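Troltwood library to lend kitchen gear, sewing kits and seeds from July

The public library in Troltwood will start lending household items alongside books in July, after a trial over the winter drew more borrowers than the staff had planned for.

The new collection goes by the name Lobo, short for "loan box," and will open with 67 boxes and larger items. Anyone with a library card can borrow up to 2 at a time for two weeks, the same loan period as for new fiction. There is no charge, but late returns will cost the borrower a dollar a day, up to the price of the contents.

Padmavathi Bangera, who runs the library, told the town council that the trial began with a shelf of cake pans and a sewing machine. By the end of February every item on the shelf had a waiting list.

"People told us they bake a tiered cake once in ten years and don't want to store the pans for the other nine," Bangera said. "We had the shelf space. The reference encyclopedias left in the fall, and that whole wall by the side entrance was bare."

The council approved $2000 for the first year, to be spent on replacement parts, labels and a second sewing machine. Most of the goods themselves were donated by residents during a drive in the spring. Donations that did not pass inspection were returned or sent on to the thrift store on Mill Road.

The starting list includes baking pans, canning tools, a pressure canner, knitting needles in most common sizes, a button and mending kit, picture-hanging tools, a stud finder, jigsaw puzzles, card games, a telescope, and garden seeds sorted by planting month. Power tools were left out for now. Council member Vignesh Mathew had asked for a cordless drill and a sander to be included, and said he would raise the matter again when the budget comes up.

"I hear about drills more than anything else," Mathew said. "I understand the worry about injuries, but the hardware store rents them out every weekend."

The library's insurer, Drilurance, covers hand tools and kitchen equipment under the existing policy. Adding power tools would mean a separate rider, and Bangera said she had not yet received a price for it.

The neighboring town of Tandholm has lent out household goods from its own library for several years. Tharun Alva, who manages the program there, visited Troltwood in the spring to talk with the staff. He advised them to keep small parts together in closed boxes, to weigh each box before it goes out, and to weigh it again when it comes back. A missing piece usually shows up on the scale, he said, and staff don't have to open every box at the desk while people are waiting.

Alva also suggested leaving out anything with a glass lid. Tandholm started with slow cookers and gave up on them after the second year, when too many lids had been broken on the way home.

Troltwood has taken up the weighing idea. Each box will carry a barcode, a contents card and its full weight in ounces. Borrowers are asked to check the card at home and call the desk within a day if something is missing, so that the last person can be contacted. Boxes can't be put in the book drop. They have to be handed in at the desk during opening hours, which stay the same through the summer.
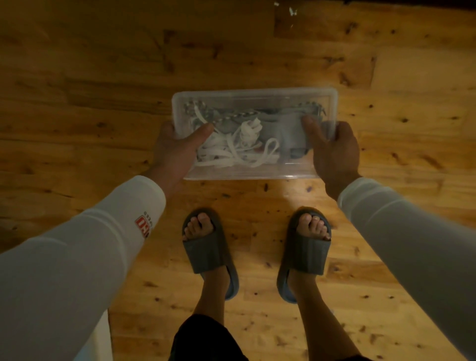
Kitchen items should come back washed and fully dry. Sewing kits can be returned with used thread, but the library asks people to replace needles they break. Seed packets don't need to be returned at all, though gardeners who save seed in the fall are welcome to bring some in, marked with the plant name and the year.

Sowmya Warrier borrowed the sewing machine twice during the trial to alter curtains for her mother's apartment. She said the machine ran well, but that she would have liked printed directions for threading it.

"I ended up looking it up on my phone with the curtain in my lap," Warrier said. The library has since added a sheet of directions to the case.

Holds can be placed online or at the desk. An item on hold will be kept for three days before it goes to the next person on the list. Renewals are allowed once, if no one else is waiting. Children's cards can be used for puzzles and games only, and a parent has to sign for the telescope.

A free class on using the pressure canner will be held in the downstairs meeting room in July, at 6:30 in the evening. Krishnamoorthy Rajan, a retired home economics teacher, will lead it. The class takes some 90 minutes, and anyone who wants to borrow the canner must attend it or show that they have taken a similar course elsewhere. Sign-up sheets are at the front desk.

The library is still accepting donations of cookie cutters, embroidery hoops and loaf pans in good condition. It can't take electric appliances, knives, or puzzles that have not been checked for missing pieces. Donors should bring items to the side entrance between 10 a.m. and noon and ring the bell.

A full list of what can be borrowed will be posted at the desk and in the online catalog before opening day. The council will review borrowing numbers and repair costs at the end of the first year before deciding whether to renew the funding.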